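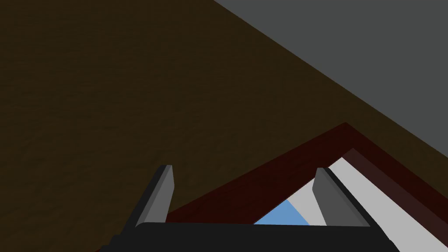

Home | Notebook | Incidents | Parts | Search
Print this entry | E-mail this entry

August, 7:40 a.m.

Gate 2 at Saladwood again. The coach driver from the Scanlon run was told the upper lot was full, disagreed, and pushed the barrier arm up by hand with the attendant still holding the other end of it. Attendant has a sore wrist and a statement to write. Barrier has a sheared pin. The police have the driver's details and I have the barrier.

Pulled the log off the Drustix controller. It shows the arm commanded down at 1240 and then a position fault, so the machine's account matches the attendant's. The driver's account is that the arm "went up by itself." It did not. I tried asking it nicely this morning.

Swapped the pin. The old one was rated for 600 cycles between inspections and had done far more, going by the grease. My fault as much as anyone's, see June, where I wrote "check pins" and underlined it.

Bernadette Nguyen-Tran wants the clutch set looser so the arm gives before a wrist does. Tried it at 100 on the dial. Arm now gives to a stiff breeze. Will split the difference after lunch.

Still to do:
- copy of log to police, on paper, they don't want the file
- spare pins from Tasimura, the long ones this time
- camera at gate 2 has pointed at the hedge since the spring pruning. Ladder is locked in the upper lot, behind gate 2.

Print this entry | E-mail this entry
Previous | Next | Back to top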